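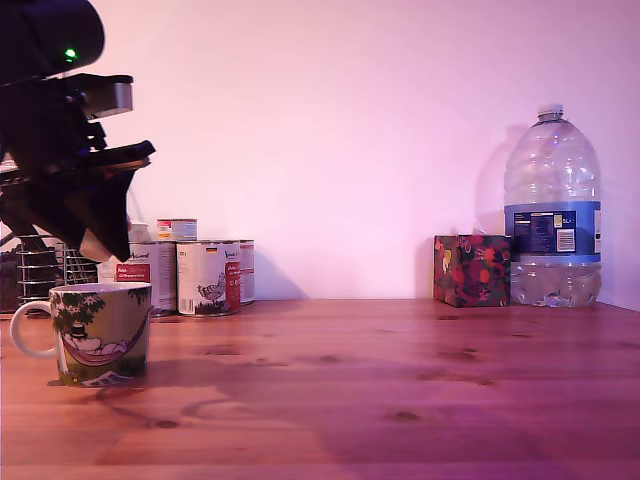
Report of a visit to the Parkport Court and Evidence Store

29/12/2023

Members of the Mujić Legal History Society visited the criminal court at Parkport in November, at the invitation of the court office. The visit was in two parts: a morning in the public gallery and an afternoon at the evidence store on Wonura Street, where items seized in criminal cases are held until the courts release them. The party numbered 33, the largest the Society has taken to a working court.

Members were received in the main hall by Kastriot Dumitrescu, deputy head of the court office, who set out the rules of the building. Telephones were handed in at the desk. Notes could be taken by hand, but no names of witnesses were to be written down, and that rule has been followed in this report.

The hearing that morning concerned a burglary at a coin dealer's premises. Two men were accused of entering through the roof of the neighbouring shop and removing the contents of a display cabinet. Both denied the charge. The gallery was full, and several members had to stand at the back until the first adjournment.

Most of the morning was taken up with the evidence of a locksmith, who was asked at length about the difference between a lock that has been forced and one that has been opened with a copied key. The questions were slow and often repeated. Members who had not attended a trial before remarked on how much time was spent agreeing which photograph was being discussed. The judge stopped the proceedings twice to have a page number corrected. The case was adjourned shortly before lunch and had not been decided when this report was prepared.

Lunch was taken in the staff canteen. The Society is grateful to the kitchen for serving so large a group in a short time.

The evidence store is a short walk from the court, in a former grain office. It was moved there after flooding damaged the old basement rooms. Nearly 1,000 items are held on the ground floor, each in a sealed bag or box with a number that matches an entry in the register. Larger objects, among them a safe door and a set of ladders, are kept in a separate yard, which was not open to visitors.

Mr Dumitrescu explained how an item is signed in and out. The register was kept in bound books until recently and is now held on a system called Orkex. The books have been retained, and two were laid out for inspection. The older showed entries in several hands, with corrections initialled in red ink. Members asked what happens when the owner of a stolen item cannot be traced. The reply was that a notice is published, a waiting period follows, and the court then makes an order for sale or disposal. Items of historical interest may be offered to a museum.

There was some discussion of whether the old registers might be opened to researchers. Mr Dumitrescu said that a written request would be considered, but that entries relating to open cases would have to be covered. The Society's secretary will write to the court office on this point, and any reply will be circulated to members.

The cell corridor beneath the court, which had been listed in the programme, was in use and could not be seen. The court office has offered a second, shorter visit for this purpose. Places will be limited, and members who attended in November are asked to let others apply first. Names should be sent to the secretary in writing, with a note of any difficulty with stairs.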